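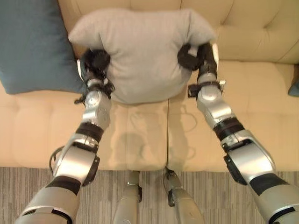

图 6-1 米色沙发与浅灰色靠枕

第六章 把收成留到冬天:家庭腌渍入门

翻到这一章的时候,你手边大概已经有一些吃不完的东西了:几根黄瓜,半篮小萝卜,或者一棵大得塞不进冰箱的卷心菜。太好了!这正是学腌渍的最佳时机。前五章我们一直在讲怎么种、怎么浇水、怎么和蚜虫周旋,从现在起,终于可以进厨房了。

腌渍的道理其实很朴素。盐把蔬菜里的水分引出来,乳酸菌在盐水里慢慢繁殖,把糖变成乳酸,酸味就这样一天天浓起来。你不需要昂贵的设备,一只干净的玻璃罐、一把粗盐、一点耐心,就能开工。不过请务必准备一台厨房秤。凭手感撒盐的老师傅当然有,可初学者的手感往往一次一个样,称一称,心里踏实得多。

我的第一罐泡菜是跟邻居 Meenakshi Gowda 学的。她住在 Sismont 镇的坡上,菜园不大,却年年腌出满满一架子的罐子。她有一本用了多年的记录本,每罐都写着盐的克数、封罐的日子和开罐时的味道。翻到其中一页,写的是“2022年1月1日,星期六,萝卜,偏咸”,旁边还画了一张皱眉的脸。到了二月,同样的萝卜,盐减了一点,那张脸就笑了。请你也备一个这样的本子,本章的练习会反复用到它。
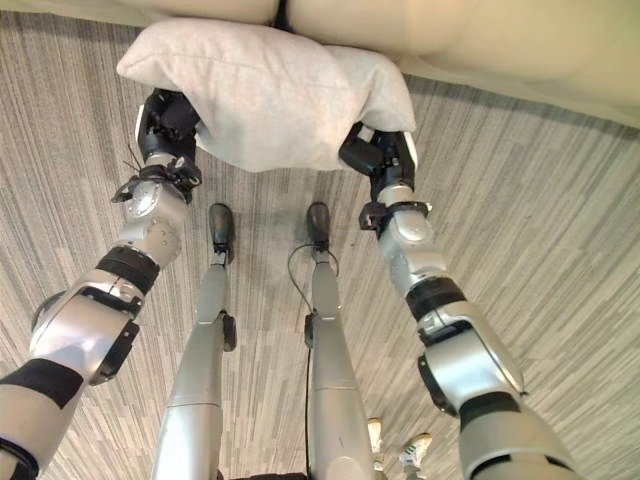
图 6-2 沙发前的米白色靠枕

本章分为四节。6.1 节讲盐水的浓度,从最简单的黄瓜开始;6.2 节讲干腌,主角是卷心菜;6.3 节讲醋渍,它不靠发酵,当天就能尝到味道,急性子的同学会喜欢;6.4 节讲储存,以及怎样判断一罐菜是否已经坏掉。最后一节请不要跳过,食品安全的内容都在那里。

先热热身。取萝卜 484 克,洗净,切成手指粗的条,加盐 11 克拌匀,静置 60 分钟,看看碗底积了多少水。尝一条,再尝一条没加盐的,比较两者的脆度和甜味,把感受写下来。写得越具体越好,“好吃”两个字可不够用!

常用词
盐水:盐溶于水所得的溶液,浓度一般以质量百分比表示。
压石:放在罐口、使蔬菜始终浸没在盐水中的重物。
排气:发酵初期打开罐盖,放出二氧化碳。

思考
为什么室温在 21 摄氏度时,发酵往往比在阴凉的地窖里快?读完 6.1 节后,回来修改你的答案。

6.1 盐水的浓度

先从一个常见的困惑说起:食谱上写的“百分之三”,究竟是占水的百分之三,还是占水和蔬菜总重的百分之三?两种算法都有人用,得到的咸度却差了不少。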